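How to build a conditioning plan for your first horse trials

My mare Chow was never a fast horse, and when I started in eventing I made the mistake many people make. I trained her jumping and her dressage every week, and I thought the fitness would come alone. At our first event in May she finished the cross-country very tired. After this I began to write a plan, and I want to share how I do it.

This plan is for a healthy horse who already works four days a week. If your horse comes back from an injury, please ask your veterinarian first.

## Step 1: Find your starting point

Before you change anything, take the resting heart rate of your horse in the stall, in the morning, on three different days. Write down the middle number. Then ride a normal session and take the heart rate again ten minutes after you stop. You will compare with these numbers later.

## Step 2: Measure your track

You need to know your speed, and for this you need a distance. I use a flat field at Gundudell, where one lap along the fence is 440 meters. I measured it with a wheel, but a phone with GPS is good enough. Put a marker at the start and one at the halfway point. 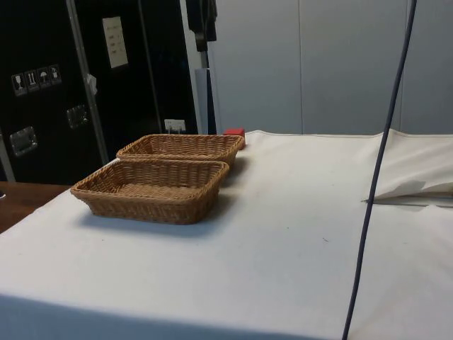
*Photo: Danylo Stasiv*

## Step 3: Start with long trot sets

For the first three weeks, do only trot sets, two times a week:

- Walk for 20 minutes to warm up.
- Trot for five minutes, then walk for two minutes.
- Repeat the trot set two more times.
- Walk until the breathing is quiet.

Change the rein in every set. It is easy to forget, and the horse becomes stronger on one side.

## Step 4: Add the canter

In week four, replace one trot day with a canter day. Begin with two sets of three minutes, with a walk break of three minutes between them. Each week you can make every set 30 seconds longer. Do not add more speed in the same week when you add more time.

I ride the canter days in a light seat and with short stirrups, as on the course. My own legs needed this training as much as Chow did.

## Step 5: Check the recovery

Take the heart rate ten minutes after the last set and write it in your notebook. If it is clearly higher than the week before, repeat the same week. Look also at the legs the next morning, and feel them with your hand for heat or swelling.

## Step 6: The last week

Do your last canter day five days before the event. After this, ride only light flat work and one short jumping session, and go for a hack on a long rein. A horse does not become fitter in the last days, but she can become tired.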